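Unit 3: Thermal Mass and Cooling in Drinking Vessels
Course notes, S. Penrose

3.1 Scope
These notes cover heat loss from open vessels at rest. Stirring, lids and direct sunlight are left for Unit 4. Read them with the Anlow problem set, which uses the same symbols.

3.2 Paths of heat loss
A filled mug loses heat through its wall, through its base and from the open surface of the liquid. With hot water the open surface usually dominates, as evaporation carries away latent heat in addition to convection. Radiation from the wall depends on surface finish. Bare polished metal has a low emissivity, while glazed ceramic is close to 0.9.

3.3 Thermal mass of the vessel
The vessel takes up heat as soon as it is filled. For a mug of mass m and specific heat c, the heat absorbed is Q = mc(T2 – T1). Ceramic mugs are heavy and cause a larger first drop in temperature. Thin steel has a lower specific heat and usually less mass, so the first drop is small.

Worked case: 300 g of water at 90 C is poured into a ceramic mug at 20 C. The mug has a heat capacity of 250 J/K, and that of the water is 1255 J/K. The shared temperature is 78.4 C, ignoring losses to the room.

3.4 Contact with the table

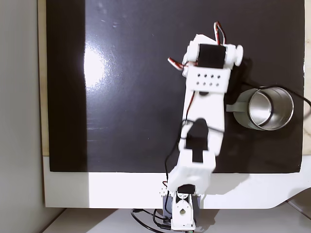 Conduction through the base depends on contact area and on the material underneath. Many mugs have a raised foot ring, which traps a layer of still air and limits contact to a narrow band. A flat base on stone cools faster than the same base on cork – the difference is easy to measure with two probes.

3.5 Newton's law of cooling
For small temperature differences, dT/dt = –k(T – Ta). Fit k from the logged data after the first 3 minutes only. Earlier readings include heat taken up by the wall.

Reading: Furneo tables, sheet 1422. Problems 1 to 6 are due 26/05/2025.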